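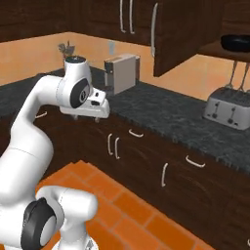 Informe de avance del club de robótica, segundo trimestre
2023-03-23

Hola, Fionnuala:

Te debía este informe desde la semana pasada y te pido perdón, que entre exámenes y evaluaciones se me fue el santo al cielo. Va por apartados, como me pediste la otra vez, aunque ya sabes que me enrollo. Lo del dinero está casi al final, por si quieres ir directa.

Dónde estamos

El proyecto de este curso, el Moriarty (el nombre lo votaron ellos, yo proponía algo más serio y perdí por goleada), va ya por la segunda fase. Recordarás que la primera era aprender a mover un brazo en el simulador sin una tarea concreta: articulaciones, límites, sistemas de coordenadas, todo eso que al principio suena a chino. En la segunda lo hemos metido en una cocina. Tenemos el brazo blanco con su pinza de dos dedos, una encimera de granito en forma de L, una tostadora, un aparato gris con pinta de cafetera y los armarios de madera oscura con tiradores blancos. Los chavales están encantados, porque una cocina la entiende todo el mundo y enseguida se les ocurren cosas que pedirle al robot. Demasiadas, a veces. ¡Hubo quien quería empezar directamente por una tortilla!

De momento nos hemos quedado con tres tareas:

Colocar la pinza sobre el borde de la encimera y mantenerla quieta, con los dedos hacia abajo y sin tocar nada. Parece una tontería y nos llevó casi todo febrero.

Acercarse al aparato gris por delante sin empujarlo. Sale bien cuando se parte de una posición conocida. Si cambiamos el punto de partida, ya es otra historia.

Abrir un cajón tirando del tirador horizontal. Esta la tenemos a medias, te cuento más abajo.

El grupo

Somos 15, los mismos que en Navidad, y eso para un club de tarde en Nollham es mucho decir. Hemos dividido a la gente en 3 equipos, uno por tarea, y cada dos semanas rotan. Al principio la rotación fue un desastre, porque cada equipo dejaba el código a su manera y el siguiente no entendía ni los nombres de las variables (teníamos una que se llamaba "cosa2"). Ahora antes de rotar tienen que dejar media página escrita con lo que funciona, lo que no y qué han probado. Protestaron bastante. La semana pasada, sin embargo, vi a dos de segundo releyendo la media página de otro equipo para arreglar un giro de la muñeca, y me puse contentísima.

Nanami Fukuda sigue viniendo los jueves a echarnos una mano con la parte de cinemática. Tiene una paciencia que yo no tengo. Dedicó una sesión entera a que entendieran por qué se puede llegar al mismo punto con el brazo doblado de maneras distintas, y lo hizo sin ordenador, poniéndolos a tocar la esquina de una mesa con el codo arriba y con el codo abajo. Desde entonces se lo explican así unos a otros, con el codo.

Lo que se nos ha atragantado

Los cajones. El brazo llega al tirador, la pinza se cierra, y al tirar pasa una de estas dos cosas: o se le escapa el tirador o la base se queda demasiado cerca y el brazo no tiene recorrido para echarse atrás. Lo segundo lo estamos arreglando moviendo la base un poco antes de empezar. Para lo primero hemos bajado la velocidad y mejorado la alineación de los dedos, y en la última tanda de 20 intentos ya se abrió el cajón en más de la mitad. Todavía no me parece como para enseñarlo, pero en enero no se abría nunca.

Las puertas de abajo llevan tiradores verticales, así que habrá que girar la pinza, y ahí vamos a volver a sufrir. Lo he dejado para después de vacaciones.

También perdimos un par de sesiones por una avería muy aburrida: los portátiles del aula se actualizaron solos y el simulador dejó de arrancar en la mitad. Lo arreglamos volviendo a la versión anterior y he pedido que nos avisen antes de la próxima. Ya veremos si se acuerdan.

Y una cosa que es culpa mía. Planifiqué la segunda fase como si todos hubieran salido de la primera con el mismo nivel, y no era así. Cuatro o cinco se pasaron las primeras semanas mirando cómo tecleaban los demás. Les he preparado unos ejercicios cortos para el principio de cada sesión y se nota, sobre todo en que preguntan más. Tendría que haberlo hecho en enero.

La muestra de Enitz

Nos han admitido en la muestra de proyectos escolares de Enitz, en la categoría de simulación. Hay que llevar un vídeo corto, un panel y a dos alumnos que sepan explicarlo (se han ofrecido seis, así que habrá sorteo). El plan es enseñar la primera tarea y la segunda en directo, y el cajón solo si para entonces sale con regularidad. Prefiero que enseñen poco y bien. Ellos, claro, prefieren enseñarlo todo.

Para el panel quieren contar también los fallos, con una lista de los choques más espectaculares contra la encimera. Me parece una idea estupenda y les he dicho que adelante, siempre que al lado de cada choque pongan por qué pasó.

El dinero

Hemos gastado menos de lo previsto, cosa que no creo que vuelva a escribirte nunca. La partida de licencias se ha quedado intacta porque la versión educativa de Zikier nos basta para lo que hacemos. Se ha ido dinero en dos ratones, una tarjeta gráfica de segunda mano para el equipo grande y la impresión de los guiones de prácticas. Quedan unos 100 euros sin asignar en material y me gustaría pasarlos al viaje a Enitz, si a ti te parece bien. Necesito que me lo confirmes por escrito, porque en secretaría no me lo mueven sin un correo tuyo. Las facturas están escaneadas en la carpeta compartida, menos la de los ratones, que la tengo en papel y la subo mañana sin falta.

Lo que viene

Hasta final de curso quiero cerrar los cajones horizontales, empezar con las puertas y juntar dos tareas seguidas, por ejemplo abrir un cajón y después colocarse delante del aparato gris. Coger objetos lo dejo fuera por ahora. Ya sé que en la solicitud puse que llegaríamos a mover una taza, pero prefiero decirte ahora que lo veo justo a prometértelo otra vez. Si en mayo vamos sobrados, lo intentamos.

Si te apetece venir a verlo, cualquier jueves por la tarde nos encuentras en el aula de informática. Avísame un día antes y les pido que recojan un poco. Y contéstame a lo del traspaso cuando puedas, que el autobús hay que reservarlo con tiempo.

Un abrazo y gracias por seguir apoyándonos.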